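Buy the boring bits first

I've sat through enough robot budget meetings to know how they go – everyone argues over the arm and then the last ten minutes cover everything else.

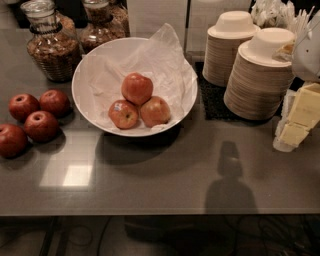
The breakfast counter: apples, granola, paper bowls and butter.

Look at that lot from a buyer's point of view. Apples are easy to love, being round and firm and cheap to replace. Then you get to tall stacks of thin paper bowls, and crumpled tissue, and butter, and suddenly the gripper you picked from a catalogue in March needs a friend (and the friend costs money!).

Rosalind Pennington, who ran the numbers at Modov when I was there, used to keep 2 columns: things we'd buy once and things we'd buy forever. The arm went in the first. Fingertips, cables, wipes, spare pads and groceries went in the second, and the second was always the one that hurt. One quarter we got through 71 fingertip pads. We'd budgeted for five.

I'm not saying buy a cheap arm. I've done that too and spent a miserable Monday on the phone to the supplier. But if you've got a breakfast counter in mind, go and stand at it with a notebook before you ask for quotes. Jianhua Cui at Nanska does this with every new site and comes back with pages of dull, useful stuff about sockets and lids. I'd pay for those pages before I'd pay for another 270 grams of payload.

So put the running costs on page one this year, please, and let the arm wait its turn.

Recent posts
Leasing or buying: what Studotov got wrong
Spare parts and where to keep them
A week with the Xue gripper
Who pays for the groceries?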